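April 8, 2026
Workshop notebook, bench room, Lastbridge

Today the big table and the small things that live on it. Katherine Muñoz asked me to write down what we decided, so the others do not ask her again.

The table top. I washed it with warm water and a little dish soap, then once more with only water. There were glue spots near the window end, old ones, from the Miseck job I think. A plastic card takes them off if you keep it flat. Do not use the steel scraper, Sherif tried it last September and we still have the two scratches. One glue spot did not come off and I left it. Zewditu says a bit of cooking oil, left for 30 minutes, will make it soft. I will try tomorrow morning and write the result on the next page.

Sanding blocks. We had them in three different drawers and also in the Flandenberg box, where they got dusty. Now all in the top drawer, left side. 400 grit paper is almost finished, there are 2 sheets. Stuart, please put it on the Betancur order together with the masking tape. The tape we have now leaves a line on painted parts, I tested it on a piece of scrap and the line was there after one hour.

Loose parts. Consuelo wants one place for every small part, with the number written on the drawer. We are at drawer 47 and the labels from there on are still in pencil. I prefer to wait with the marker until we used them for a few weeks, she prefers now. Not decided.

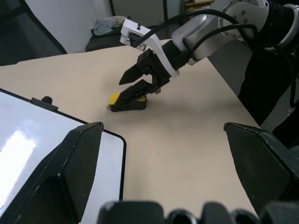
Small parts go on the bare table when somebody is working with them, and they go back to the drawer before lunch. I wrote this rule already in the winter but it was not followed, me included. The pale top is good for this work, a small block with a yellow end and a black body is easy to find on it, and all-black parts also. The white board with the thin black border can stay on the table too, lying flat at the near side, but please not with parts on top of it. It is glossy and the light comes back from it into the eyes, so I would like to try it a bit more to the left. The black clip stays on its edge.

Still open: oil test on the glue spot, pencil or marker for the labels, and somebody must ask Stuart if the order went out.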